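# Montre solaire Umberg qui s'arrête la nuit : cellule ou accumulateur ?

**Elango Kurian**

Bonjour à tous,

J'ai une Umberg solaire à trois aiguilles, achetée d'occasion en novembre avec sa boîte et sa notice. Le vendeur ne connaissait pas la date du dernier entretien. Au début tout allait bien, elle était portée tous les jours et je ne m'en occupais pas.

Depuis que je travaille en horaires décalés, elle passe beaucoup de temps sous une manche. La trotteuse s'est mise à avancer par sauts de deux secondes, ce que la notice donne comme signe de charge faible. Je l'ai laissée une journée entière sur un rebord de fenêtre, les sauts ont cessé, puis ils sont revenus le surlendemain. Mardi matin elle était arrêtée à 4 h 10.

Ce que j'ai déjà fait :

- charge derrière une vitre, côté sud, une journée complète
- charge sous une lampe de bureau à LED, 30 heures au total en plusieurs fois
- remise à zéro comme indiqué dans la notice (couronne tirée, puis repoussée)

Elle repart à chaque fois, mais ne tient jamais plus de deux nuits. Un horloger de mon quartier me propose de changer l'accumulateur et le joint de fond pour 41 euros. Il me dit aussi que la cellule sous le cadran peut être en cause, et que dans ce cas la facture n'a plus rien à voir.

Ma question : est-ce qu'on peut savoir lequel des deux est fatigué avant d'ouvrir ? Et est-ce que ça vaut le coup de le faire moi-même ? J'ai déjà changé des piles sur des montres à quartz ordinaires, avec une clé à trois griffes Lockyer.
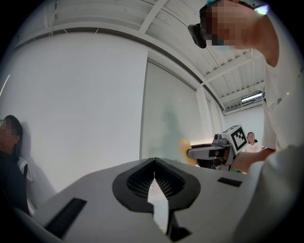
Revathi Achari répond que 30 heures sous une LED de bureau ne prouvent pas grand-chose, ni dans un sens ni dans l'autre. Tout dépend de la distance et de la puissance de la lampe, et une petite lampe à cinquante centimètres charge très lentement.

Elle poursuit :

Avant d'ouvrir, il y a un essai simple. Mettez la montre dehors, à la lumière du jour, cadran vers le ciel, pendant trois ou quatre jours de suite. Évitez le plein soleil derrière une vitre en été, le boîtier chauffe et l'accumulateur n'aime pas ça. Ensuite, rangez-la dans un tiroir et notez l'heure.

- Si elle s'arrête au bout d'un jour ou deux, l'accumulateur ne garde plus la charge. C'est le cas le plus fréquent sur une montre d'occasion restée longtemps dans le noir.
- Si elle n'a jamais cessé de sauter pendant les jours passés dehors, je regarderais plutôt la cellule ou le contact entre la cellule et le mouvement.

Chez vous les sauts disparaissent après une journée de fenêtre, donc la cellule produit quelque chose. Je parierais sur l'accumulateur.

Pour le faire soi-même, c'est possible, avec deux précautions. Il faut un accumulateur rechargeable de la bonne référence, celle qui est gravée sur le mouvement ou donnée par le fabricant. Une pile ordinaire du même diamètre entre parfois dans le logement, mais il ne faut surtout pas en mettre une : elle n'est pas faite pour être rechargée et elle peut couler. Et il faut remplacer le joint de fond, graissé légèrement, sinon vous pouvez oublier l'étanchéité.

Sur la mienne, une Madex, l'accumulateur est tenu par une bride et une vis minuscule. J'ai cherché la vis sous l'établi pendant une soirée. Travaillez au-dessus d'un plateau à rebord.

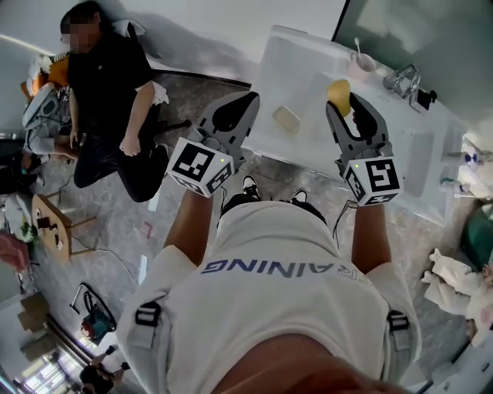 *Les essais de charge se font cadran vers le ciel, bracelet à plat.*

**Plastton122**

Change l'accu et c'est tout. J'ai payé plus cher que 41 euros pour le mien.

Par contre demande s'il fait un test d'étanchéité après, le mien ne l'avait pas fait et j'ai eu de la buée sous le verre.

**Elango Kurian**

Merci pour les réponses. J'ai fait l'essai du tiroir : quatre jours sur le balcon, plus aucun saut, puis arrêt au bout d'une trentaine d'heures dans le noir. Ça correspond au premier cas de Revathi.

J'ai ouvert le fond pour lire la référence, et je l'ai refermé aussitôt. La bride ressemble à ce qui est décrit, avec une vis que mon plus petit tournevis ne prend pas. Je vais donc laisser faire l'horloger, joint compris. Il fait le contrôle d'étanchéité à sec, en supplément, et je l'ai demandé – je nage avec de temps en temps.

Il me reste une question : une fois l'accumulateur neuf en place, est-ce qu'il faut une charge complète avant de la porter, ou est-ce que je peux la mettre tout de suite ?

**Revathi Achari**

Vous pouvez la porter tout de suite si elle tourne sans sauts. Donnez-lui quand même deux bonnes journées dehors la première semaine – la réserve sera meilleure – et laissez-la sur une étagère éclairée quand vous ne la portez pas.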